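4.2 Tidying, Considered as a Chore

Most claims that machines are ready for housework rest on a demonstration in which one object is picked up from a clear surface. A person who did this at home and then stopped would not be said to have tidied anything. We wanted a task that a tired parent would recognize, and we settled on emptying a bin of mixed odds and ends. Selvanayagam, who has two small children, wrote the protocol in April and has described it to colleagues as autobiographical.

The task is easy to state. A shallow bin holds a handful of things found in any home: soft toys, bath toys, bottles, boxes. The system must remove them one at a time, in any order, and set each one down outside the bin without dropping it. No object models are given in advance. The system may look as long as it likes, and early versions liked to look for a very long time.

Our planner, Balteo, proposes grasps from a single overhead view and ranks them with a score learned from earlier attempts. We compare it with Pollock, a hand-written baseline that goes for the highest point it can see and closes the fingers. Pollock was meant as a floor for the comparison. Munshi wrote it in an afternoon, and its persistence in the results tables has been a source of some strain between the authors.

We ran 2301 grasp attempts in total, of which 1558 ended with exactly one object held clear of the bin. An attempt that brought up two objects was scored as a failure, though Lindholm argued at length that any parent would take it. Each attempt was labeled by a person watching the bin, and a second person checked a subset of 200. The two disagreed mainly over what counts as dropping. A bottle that slides out of the fingers a hand's width above the table has been dropped according to Dumitrescu and "released early" according to Abeysekara, who trained the model. We went with Dumitrescu.

Figure 4 gives an idea of the work. Several of the objects lie against each other in a tight cluster: the pink toy, the rubber duck, the squeeze bottle and a curved yellow-green piece. The dinosaur, by contrast, lies on open metal, and the red block leans on the wall at the left. A person would hardly notice the difference and would clear the lot while talking about something else. For a two-fingered gripper the cluster is most of the problem, as a finger needs somewhere to go and the duck has left it nowhere. The translucent blue bottle down in the corner is a separate grievance, taken up in Section 4.4.
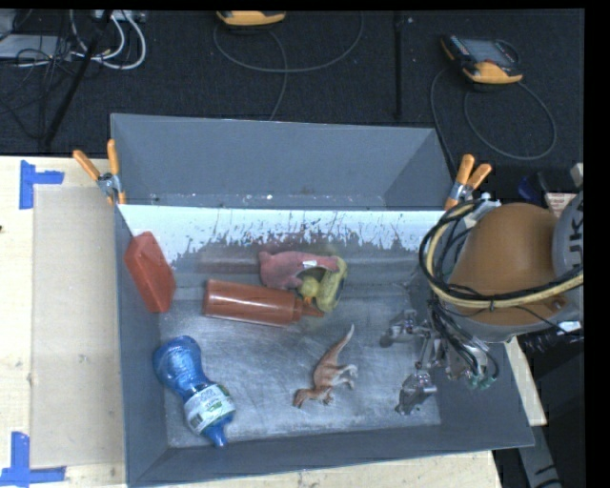 Figure 4. Bin clearing with a two-fingered gripper. Touching objects and objects near the walls account for most of the failures discussed in Section 4.3.

4.3 What Went Wrong, and How Often It Was the Duck

We had expected soft objects to be hard and rigid ones to be easy, and wrote as much in the proposal. Soft toys were in fact the most forgiving things in the set. They give when squeezed, they do not roll, and a grasp that misses the middle still comes away with a limb. The learned score came to prefer them to a degree we found slightly embarrassing. Given the choice, Balteo will take plush over plastic nearly every time, leaving the hard cases for last in a manner familiar to anyone who has shared a kitchen.

Small round objects were the reverse. When the fingers close a little above the widest part of a duck, the duck departs. Usually it stops at the wall of the bin, where it is now harder to reach than before. We call this a self-inflicted corner case and count it separately from ordinary misses. Pollock suffers from it more than Balteo does, as one would expect of a method whose only idea is "tallest," but the gap narrowed as the bin emptied. With one object left, the two methods were hard to tell apart.

Long objects failed late. A bottle held near one end comes up well enough, then swings, and whatever it swings into becomes part of the trial. Lowering the lifting speed helped. It also made the whole business so slow that Lindholm took to answering his mail during runs, and the speed was put back.

4.4 Corners and Clear Plastic

Two things defeated us more or less in full. The first is the corner, where two walls take away most of the useful approach directions at once. The second is clear or tinted plastic, which our depth readings treat as a rumor. Put the second in the first and Balteo tends to rank every available grasp poorly, pick one anyway, and close its fingers on air with great care.

The Cloltton group handles corners by first pushing the object out into the open. We tried a simple version, a single straight nudge along the wall, in 97 of our attempts. It worked best on boxes. Bottles rolled, sometimes helpfully - more often into the opposite corner, where the same nudge would send them home again. A limit on consecutive nudges was added after Dumitrescu came back from lunch to find a trial still going.

We would not yet hire the system to tidy a playroom. For a packing bench at Nendholm, where items are mostly boxes and someone is nearby to deal with the leftovers, the answer is closer to yes, and the trial setup there uses the same planner with the nudge turned on. Household use waits on better sensing of clear plastic and on a gripper that can get flat against a wall. Munshi has asked us to record that Pollock is available now.

12 Shares 3 Comments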